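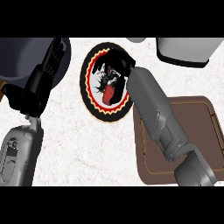 Cleaning a marble-look countertop is one of those little chores I've come to enjoy, and it only takes me 12 minutes with a cup of coffee nearby! Start with warm water and a drop of dish soap on a soft cloth, and go easy (no scrubby pads, please). On a white top with faint beige-brown veining, a pale tea stain can hide in the mottling, so bend down and look across it toward the window.

Rinse with a clean cloth, then dry it well with an old towel, going right into the corners.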